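Looking After a Home Office (Or the Corner of a Room You Call One)

Posted in: Around the House
May

I've worked from the small back bedroom for years now and I used to clean it the way I clean under the fridge, that is to say when somebody was coming to stay. Then in spring I spilt half a mug of tea down the back of the desk, had to pull everything out, and found a layer of grey fluff back there you could have knitted with. So that was my weekend gone! I did the whole room top to bottom, and I've kept it up since with a bit of a routine, so I thought I'd put all my tips on one page.

None of this needs fancy stuff. I use washing-up liquid, white vinegar, bicarb, a couple of old toothbrushes, a soft paintbrush (the kind you'd use for gloss, but a clean one, obviously) and a big pile of cloths cut up from old pillowcases.

Start with the desk

Take everything off it. Everything, even the lamp. I know it's tempting to wipe round things but you end up with little clean islands and a sticky bit where the pen pot lives. I put it all on the bed on an old towel and wipe each thing before it goes back.

For a painted or laminate top, warm water with a small squirt of washing-up liquid does the job. Wring the cloth out hard. Mug rings usually go with a paste of bicarb and water left on for a few minutes, then wiped off gently, though do try it on a hidden corner first as it can dull a glossy finish. Mine is an old waxed pine desk that came from my aunt, so I go easy on the water and give it a thin coat of beeswax polish twice a year. The white heat marks I used to despair over came out with a warm iron over a folded tea towel, no steam, a few seconds at a time. I was terrified the first time I tried it. Keep lifting the cloth to look.

Ink is harder. Biro on paint will often shift with a dab of surgical spirit on a cotton bud, but on bare wood I've never had much luck and I just put the stapler on top of it.

Keyboard, mouse and screen

Unplug the keyboard (or switch it off), turn it upside down over the bin and give it a few pats. I won't tell you what came out of mine, but I'd given up toast at my desk by the end of the day. Then go between the keys with the paintbrush, brushing towards one side so you're not just moving crumbs along. A cotton bud with a tiny bit of surgical spirit does the sides of the keys.

Screens want a dry microfibre cloth and nothing else, most of the time. If there's a smear that won't go, dampen one corner of the cloth with plain water. Never spray anything straight at the screen! It runs down inside the bottom edge and that can be the end of it. Kitchen roll is too scratchy, and so is the hem of your jumper, and yes, I've done both.

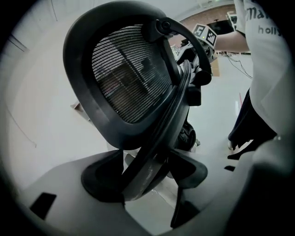
Chairs get forgotten because you're always sitting on them. Mesh backs are lovely in hot weather but they do hold on to dust, and you only see it when the sun comes through from behind. I use the hoover with the soft round brush on the end, on a low setting, front first and then the back. After that, a cloth dipped in soapy water and wrung nearly dry, dabbed and not scrubbed, as scrubbing makes cheap mesh go fluffy. Leave it by an open window for an hour before you lean on it.

A padded seat is a different job. Hoover it first, into the seams especially, then sprinkle bicarb over the fabric and leave it while you have lunch. Hoover again. It takes away that slightly stale smell. For a stain I whip up some suds with a hand whisk and use only the foam, which cleans the cover without soaking the padding underneath.

Now the castors. Turn the chair on its side on an old sheet and have a look. If you or anybody in your house has long hair, brace yourself. I use a seam ripper from the sewing box to cut through the hair wound round the axles, and tweezers to pull it out. On most chairs the castors simply pull out of the base if you give them a good steady tug, and then you can do the job at the kitchen table with a cup of tea. A toothbrush and soapy water for the wheels, dry them properly, push them back in until they click. Mine rolled so well afterwards that I shot backwards into the bookcase.

While you've got it over, go round the screws with the right size Allen key. They work loose bit by bit. A creak is very often just a loose bolt under the seat, and if tightening doesn't cure it, a tiny drop of light oil where metal moves on metal might. Wipe off what's left over or it'll be on your carpet. Please don't take the gas lift apart, though. If the seat keeps sinking, get a replacement lift or have somebody do it who knows how.

The cable jungle

I put this off for the longest time. What got me going was my neighbour Aarti Tiwari, who came round to borrow a ladder, looked under my desk and said "oh dear" very quietly.

Switch everything off at the wall and take a photo on your phone before you unplug a thing, so you can put it all back. Then pull the whole lot out and sort it. I had three chargers for phones I no longer own and a lead that didn't go to anything at all. Wipe each cable by pulling it through a barely damp cloth, let them dry, then label both ends. I use the plastic tags off bread bags with a bit of masking tape. They clip on round the lead and cost nothing.

For holding it all up off the floor I bought one of those wire trays that screw under the desk (a Kuveck one, in the sale) and it's been brilliant. Before that I used bulldog clips along the back edge of the desk with the leads threaded through the handles, and that works perfectly well too. Velcro strips are kinder than cable ties and you won't have to go hunting for the scissors every time you swap something.

Don't coil up an extension lead tightly while it's in use, and don't plug one extension into another. If a plug feels hot or looks brown round the pins, stop using it.

Paper, paper, paper

I'm a hoarder of paper by nature. When I finally went through the filing drawer I got rid of 542 sheets (I counted for a bet with my sister, and won a curry). Instruction booklets were the worst offenders. Most of them you can find online, so I've kept only the boiler one and the oven one.

My system now is one tray and one box. Post goes in the tray. When the tray's full I make a pot of coffee and deal with it, and what has to be kept goes in the box in a card folder. Envelopes with my address on go through the shredder, and the shreddings go in the compost in thin layers with the veg peelings. The worms seem to like them. Leave out anything shiny or with a plastic window.

If your shredder has started groaning, it probably wants oiling. You can buy special sheets. Check the booklet (ha!) before you put anything else in there, and never use a spray can on it.

Floors and under things

If you've got carpet under the desk you'll know about the two bald patches. A mat helps, but I found the clear sort slid about until I cut some strips of rubber rug gripper to go round the edge. Oltex do a roll of it that cuts easily with kitchen scissors. Ice cubes really do lift dents from furniture legs, by the way. Put one in each dent, let it melt, blot, then fluff up the pile with a fork.

On hard floors, look at the wheels you've got. Hard plastic ones will mark a wooden floor in no time and softer rubbery ones are easy to find. Get the stem size right, measure twice, and don't order at 8 in the morning without your glasses on like I did.

A few odds and ends

A dry paint pad is the best thing I've found for dusting the tops of books. Run it from the spine outwards.

Blu-Tack marks on walls come off with more Blu-Tack. Roll it into a ball and dab until it picks up the old bits.

Put a sock over your hand to dust slatted blinds. A slightly damp one, and one slat at a time, I'm afraid.

Drawers that stick like a rub of candle along the runners.

Zuweira Kyei wrote in after my last page to say she keeps a clean make-up brush in her pen pot and does her keyboard whenever she's stuck on the phone on hold. I've copied her and it's the cleanest it has ever been.

I set the kitchen timer for 60 minutes once a month and do whatever I can before it goes off, and anything I haven't got to goes first on the next go. The blinds are top of the list this time. They were top last time as well.

Next page: getting limescale off taps without ruining the finish, and what to do about that black stuff round the bath.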